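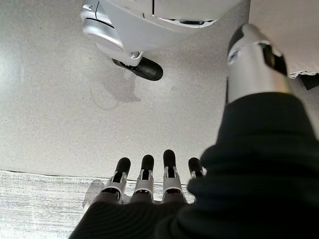 Tub chair

A tub chair is a low armchair whose back and arms run together in a single curve, so from above it looks a bit like a horseshoe with a seat in it. Some people say barrel chair for the same thing. I keep the two apart (a barrel chair is taller, to my mind), but I've lost that argument with Yi-chun Kuo more than once, and she edits these pages too.

Shape and size

The arms usually slope down toward the front, and the seat is often one thick cushion, square or close to it. My own is a Pandby, 61 cm across the seat, and I can curl up in it with a book just fine – two cats and a book, no. Upholstery can be nearly anything, but woven fabric in gray seems to have taken over every furniture store I walk into! 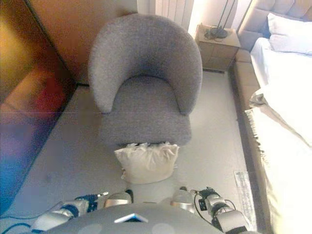

Loose cushions

The curved back doesn't hold a cushion very well. A plump rectangular one tends to slide forward and end up on the floor, so I like a smaller one, tucked in low. Mattes Wunderlich, who reupholstered chairs at Trovincombe for 13 years, told me to plump it from the short ends and leave the fringe alone. I do that now and it keeps its shape much longer.

Cleaning

Vacuum the seam where the seat meets the back, with the narrow nozzle. Crumbs, coins, one earring so far. Textured weaves hang on to lint, and a rubber brush gets it out faster than tape does.

See also: Club chair, Slipper chair, Porketti (manufacturer)

Last edited October 12, 2015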